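Brosura

A small command-line tool for laying out folded pamphlets

Hello, and welcome to Brosura! If you have ever tried to make a little booklet on an office printer and ended up with page 3 upside down behind page 6, you are in the right place. Brosura takes a plain text file (or a folder of them) and gives you back a PDF with the pages already shuffled into the right order for printing, folding and stapling. 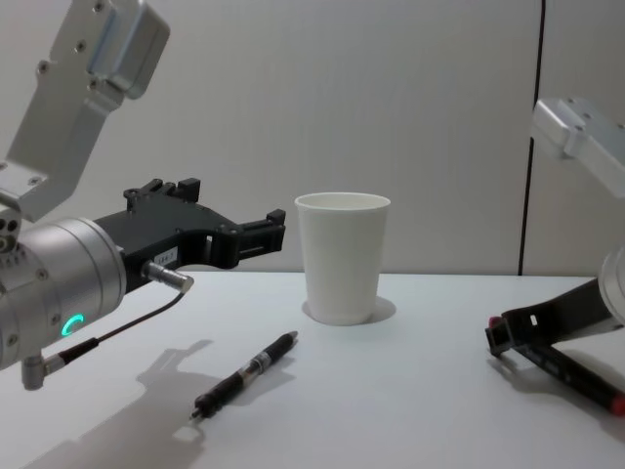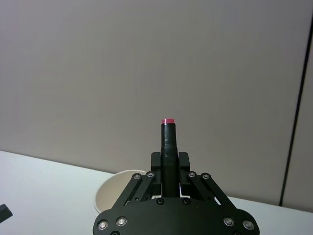 What it does

You write your text the way you normally would, with a blank line between paragraphs and a line of equals signs wherever you want a new page. Brosura works out how many sheets you need, adds blank pages at the back if your count doesn't divide evenly by 4, and nudges the inner pages a hair toward the fold so the outside margins still line up after trimming. That last part is called creep, and I spent far more of one winter on it than I'd like to admit.

It started life as a script for the programs at our neighborhood reading evenings, which meet on a Wednesday and always seem to need their programs by that same afternoon. Then somebody wanted one for a recipe booklet, and somebody else for a walking guide, and it grew from there.

Installing

You'll need Python and a copy of the Finex font set, which comes in the fonts folder, so there's nothing extra to download. From inside the project folder, run:

pip install .

Then try it on the sample text:

brosura samples/walk.txt --out walk.pdf

Print the result double-sided, flipping on the short edge. If your printer only does one side at a time, add --manual and you'll get two files, fronts and backs. Please do a test with one sheet before you commit to a whole stack!

Settings

--paper letter or a4. The default is letter.

--measure The longest line allowed, in characters. The default is 40, which suits a half-letter page nicely. Going up to 70 works if you're folding tabloid sheets, but it gets tiring to read on anything smaller.

--sheets The largest number of pages in one booklet before Brosura splits it into two. The default is 80, and my long-arm stapler complains well before that, so you may want to lower it.

--cover A separate text file for the cover. Leave it out and the first page does the job.

--theme zerkitz or cu. Zerkitz is the roomy one, with wide margins and a large initial at the start of each section. Cù (typed without the accent on the command line) is tighter and saves paper.

Known problems

Footnotes that run past the bottom of a page are pushed to the next one whole, which can leave a sad gap. Tables don't work at all yet. Very long web addresses will stick out into the margin unless you break them by hand.

The Cù theme sets accented capitals too close to the line above. I have a half-finished fix in the spacing branch, and you're welcome to poke at it if you enjoy that sort of thing.

Contributing

Bug reports are always welcome, and so are scans of finished booklets. If you're sending a fix, please include the text file you tested with and say which paper size you used. Small changes are easiest for me to review in the evenings.

License

MIT for the code. The sample texts are free to reuse however you like.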